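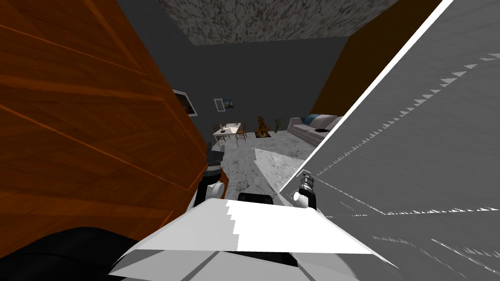
双腕移動ロボットのシミュレータ上で、遠隔操作による教示データを集めています。課題は「狭い開口を通って隣の部屋に入る」で、VRコントローラ2本で左右の手先を、フットペダルで台車を動かす構成です。開口の左は木目の板、右は白い縁のついた灰色の面で、左グリッパは板のすぐそば、右グリッパは白い縁の脇に来ます。奥の食卓やソファは見えているのですが、この位置から前進させると腕のどこかが接触し、そのエピソードは破棄になります。103エピソード収録して、最後まで通ったのは12でした。

環境
シミュレータ:Dovance(物理ステップは既定値)
遠隔操作ブリッジ:Plevik
記録:頭部視点の画像、関節角、手先姿勢、台車速度指令
制御周期:10 Hz

試したこと
・台車の速度上限を半分に下げた。接触の頻度は変わらず、1本あたりの収録時間だけ延びた。
・手先の並進スケールを下げた。狭い所では楽になるが、通過後の把持で手が届かず、コントローラの握り直しが増えた。
・腕を畳んだ姿勢をボタンに割り当てた。板の近くで押すと、畳む途中で肘が外に張り出して当たる。

知りたいのは次の2点です。
1. 開口の通過中、腕は操作者が持ち続けるべきか、固定姿勢に切り替えるべきか。
2. 接触したエピソードを学習に使ってよいか。

ログを見ると、接触リンクは手先より前腕のほうが多いです。 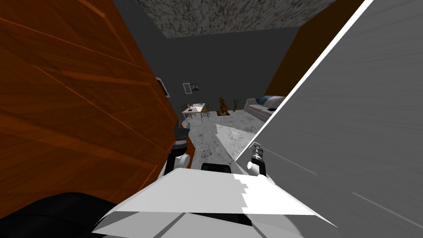
視点は頭部カメラ1系統のみで、俯瞰視点は操作者に出していません。学習側の観測と揃えるためです。模倣学習の方策は画像と関節角を入力とし、手先の目標姿勢と台車速度を出力します。

回答1(採用済み)

1について。通過中は腕を固定したほうがよいです。ただし切り替えは開口の手前で済ませてください。板の横で畳むと当たるのは、関節空間を直線補間しているからだと思います。中間姿勢を1つ入れ、先に肘を胴体側へ寄せ、それから手先を引く順にすれば張り出しは減ります。

手順としては次のようになります。
(a) 開口の手前で台車を止める
(b) ボタンで中間姿勢、続けて収納姿勢
(c) 腕の指令をロックし、台車だけで通過
(d) 通過後にロック解除。このとき手先目標を現在姿勢で初期化する

(d)を忘れると、ロック中にコントローラが動いた分だけ手先が跳びます。Plevikのクラッチ機能を使っているなら、解除時に基準を取り直す設定があるはずなので確認してください。

ロック中も関節角の指令値は記録に残すこと。欠損にすると、学習時に前処理で落ちるか、ゼロで埋められます。後者は気づきにくいです。

2について。接触後に操作者が下がって立て直し、最後まで通ったものは残す価値があります。接触したまま押し続けた区間は切ってください。押し続けた区間では手先の目標と実姿勢が離れていくため、目標姿勢を行動として学習させると、板に向かって押し込む方策になります。

回答2

うちはTriệuのリーダーアームを使っていますが、同じような開口は腕を操作者が持ったまま通しています。リーダー側に重さがあるので肘の位置が手で分かります。VRだと手先しか指定できず、肘は逆運動学任せになります。前腕の接触が多いのはそのせいでは。冗長自由度があるなら肘の角度を別軸に割り当てる手もあります。台車の速度は関係ないと思います。

回答3

Stostisに乗り換えたら解決しました。

質問者コメント

回答1の方法で録り直しています。中間姿勢は肩を先に回す形にしました。関節角の欠損は指摘のとおりで、ロック中の行がゼロになっていたため記録側を直しました。(d)の初期化はPlevikの設定では効かず、ブリッジの手前で手先目標を上書きして対応しています。

回答2の肘の件は、前腕の接触については納得できます。ペダルが2つとも台車で埋まっているので、別軸の割り当て先はまだ決めていません。

回答3の方、どの設定で何が変わったのか書いてもらえますか。

回答1への追記

上書きで対応する場合、位置だけでなく姿勢のクォータニオンも現在値にしてください。位置だけだと解除の瞬間に手首が回ります。符号が反転していると補間が遠回りになるので、直前の値との内積が負なら符号を反転させてから渡します。

既に録った分は、接触フラグの立った時刻の前後で手先目標と実姿勢の差をプロットし、差が開き続けている所から後ろを捨てれば使えるものが残ると思います。しきい値は自由空間で動かしたときの追従誤差を基準に決めてください。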